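Kudix Planner
Motion planning and scene tooling for table-top arms

Kudix is the planning package we wished we'd had when we started at Zandurcombe. You give it an arm, a table and a list of things that need to end up somewhere else, and it works out how to get the gripper in and out without knocking over everything in between. It runs the same way against a simulated arm as against one bolted to your bench, so you can try an idea over lunch and move it across in the afternoon.

Release 5 is out now, and we're really pleased with it! The big change is the approach solver. Older versions treated the gripper as one fat box, fine in open space and hopeless near a wall. The new solver plans with the true outline of the fingers and everything mounted above them, brackets and housings included, so it will happily go down into a shallow tray where the old one gave up and reported no path.
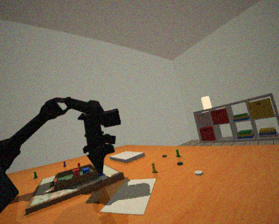
Clutter was the other thing people kept asking us about. Small upright pieces are awkward: they tip if you brush them, and a perception module will often lose one behind the forearm just when you need it. Kudix now keeps a memory of every object it has seen and grows a soft margin around any it can't currently see. You set how long that memory lasts (15 seconds by default, 30 if your scene is slow to change) and how wide the margin may get. Þórarinn Thygesen wrote most of this part, and he has been merciless about testing it on board game pieces, discs especially, as they sit so low that depth noise can swallow them whole.

What you get

Planner: joint and straight-line moves, approach and retreat, replanning while the arm is moving.
Perception bridge: takes poses from your own detector, or from the colour-and-shape one we ship.
Scene editor: tables, trays, boxes, boards and shelves, with lighting and surface grain you can vary between runs.
Grirnmont viewer: step through a plan slowly, forwards or backwards, and see which object is limiting each move.
Task scripts: plain text, one step per line.

The viewer is the bit I'd show a friend first. Drag the timeline, click on a link and it tells you the nearest obstacle and the clearance in millimetres. I use it daily — even for plans that went fine.

Good to know

Soft objects such as cloth and cable aren't supported yet. Paper lying flat is treated as part of the table unless you tell the editor otherwise. Scene files from release 4 open without changes, but saved plans need to be computed again. Two arms sharing one table will work if you plan them in turn; planning both together is still being built in the Brynjólfsdóttir branch, open to anyone with a licence.

A single licence covers 5 machines, simulated or real, and includes the full source of the perception bridge.

Page updated Feb 22, 2020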